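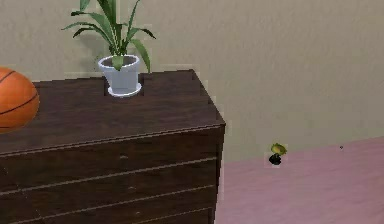

Joanne Parsons said the fault should have been caught in January, when the first drawer-opening trials of the Plondis household robot were run in simulation. Her remarks were published on November 8, 2022, alongside the Talthorpe laboratory's report on the failure.

The report states that the control software misjudged the distance to a simulated dresser in 3 of 1,887 runs and drove the arm into the drawer front at full speed. No physical machine was involved.

Freya Marsden, for the laboratory, confirmed that trials on hardware had been suspended – a force limit will be added first – and that more than 1,000 further simulated runs would be required before they resume. Baumgart, which supplies the arm, has been informed.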